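Hornutex Adds Adjustable Shelving Line for Small Retail Stores

Tirkero shelving goes on sale to independent shops and regional chains

2020-08-29

Hornutex, a maker of shelving and display equipment for retail stores, has added a line of adjustable wall and floor shelving to its catalog. The line is called Tirkero and is meant for shops that change their floor layout several times a year. Orders are open now through the company's sales office and through its distributor, Beaudoin.

Tirkero is made up of uprights, shelves, hanging bars and end panels that use one size of bracket. A store can start with a single wall section and add to it later without replacing the parts it already owns. Shelves can be moved up or down by hand once they have been emptied. The uprights come in three heights, and the wall and floor versions take the same shelves.

"Most of our customers run one or two stores and do the resets themselves after closing," said Yasmine Benmoussa, product manager at Hornutex. "They told us they had back rooms full of brackets that fit one fixture and nothing else. We wanted them to be able to take a shelf off the shoe wall and use it by the register."

The catalog lists 19 parts in the line. Hornutex sells them one at a time and in sets. The basic set includes two uprights, five shelves and the brackets to hang them. A clothing set swaps three of the shelves for hanging bars, and a corner set joins two wall sections at a right angle. Sign holders and price rails from the older Olex line fit the front edge of every Tirkero shelf, so stores that already own Olex accessories can go on using them.

Each shelf is rated for a load of 50 pounds when the weight is spread evenly. The rating is printed on a label on the underside. Hornutex asks stores to fix wall uprights to studs and to use the floor feet supplied with the freestanding units. Sections that stand in the middle of a sales floor should be loaded from the bottom up.

Availability and Delivery

Parts held in stock ship within 14 days of the order. Custom colors take longer, and the sales office gives a date when the order is confirmed. Standard colors are white, black and light gray. Orders from Beaudoin customers are billed by Beaudoin and shipped by Hornutex, and the warranty terms are the same either way.

Small parts such as brackets, clips and end caps can be ordered separately in any quantity. Replacement parts will be listed in the catalog under the same numbers used on the assembly sheet, so a store manager can order from the sheet that came in the carton.
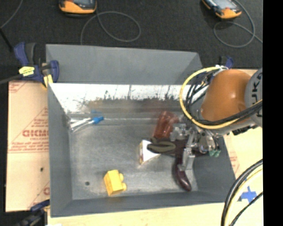
Help With Store Layout

Hornutex is also offering a layout service with the new line. Store owners send in a floor plan with wall lengths, ceiling height and the location of doors, outlets and the checkout counter. The layout team returns a drawing and a parts list. There is no charge for the first drawing. Changes after the second round are billed by the hour, and the fee is taken off the invoice if the store places an order.

The company tried the service with a group of shoe, toy and housewares stores beginning in April. Several of those owners asked for lower fixtures near the entrance so that staff at the register could see the whole floor. The shortest Tirkero upright was added to the line after those requests.

"A lot of stores have very good merchandise sitting where customers walk right past it," Benmoussa said. "Sometimes the fix is moving one fixture three feet. We would like to have that talk before somebody buys more shelving than they need."

Stores that own earlier Hornutex wall systems can ask for an adapter bracket that lets Tirkero shelves hang on the old uprights. The adapter does not fit freestanding Olex units.

About Hornutex

Hornutex designs and sells shelving, hanging bars, display tables and sign holders for retail stores. Its customers include clothing, footwear, toy, gift and housewares shops. Its product lines include Olex and Tirkero.

Media Contact

Yasmine Benmoussa
Product Manager, Hornutex

Catalogs and color samples are available from the sales office on request.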